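Search files in this repository Go

Clirnico mugs, release 2

README, last edited February 5, 2025

Clirnico is a two-armed mug tidier under construction at Skomside, a shared workshop with good light and strong opinions about washing up. The aim was a machine that puts mugs away. What we have is a machine that produces recordings of mugs being nearly put away, so we've decided to call it a dataset.

What's in it

194 episodes of mug handling, driven by hand through the Dravville scripts. Each folder holds video, joint positions, gripper openings and a text note. The notes are in whatever mood the operator was in. "Handle. Again." is a complete entry, and we stand by it.

26 further episodes were left out. Most have a missing video stream, and a few have a perfectly good video stream of both arms waiting for a script that had crashed.

Mugs vary in shape, colour and finish. Handle direction was meant to be random, but we are tidy people with bad habits, so expect far too many handles pointing left. Anything trained on this will probably share the prejudice.

The bench in December

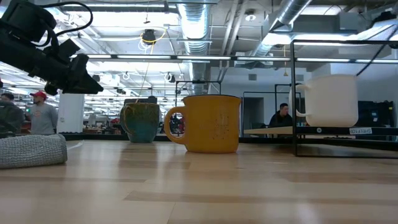 Mugs on the bench, more than one view:

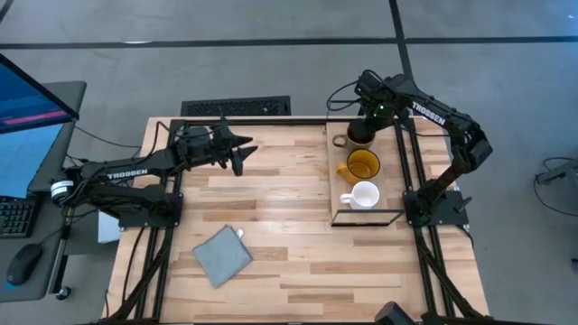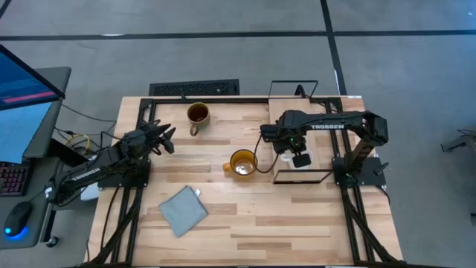 One reply to the first release said the dropped episodes were the only ones worth having, as anybody can download a success, and asked for the lot with timestamps intact. Fair enough. Those with usable joint data will go up in a separate folder called böttcher, after the script that sorts them, once it stops sorting them into the bin.

Known trouble

- Glass confuses the depth estimates. They report a mug, no mug, or a mug some way under the table.
- Gripper opening is logged as a raw value. The conversion is in calib.txt, in the second block. The first block is wrong and we keep forgetting to delete it.
- In 7 episodes the left and right arm labels are swapped. They're listed in swapped.txt.

Using it

Run check_files first, then read the notes before you filter on them. Copy it, train on it, share it, but keep this README with the data. If your version learns to put the mugs away, please send us the weights. There's a sink here that would benefit.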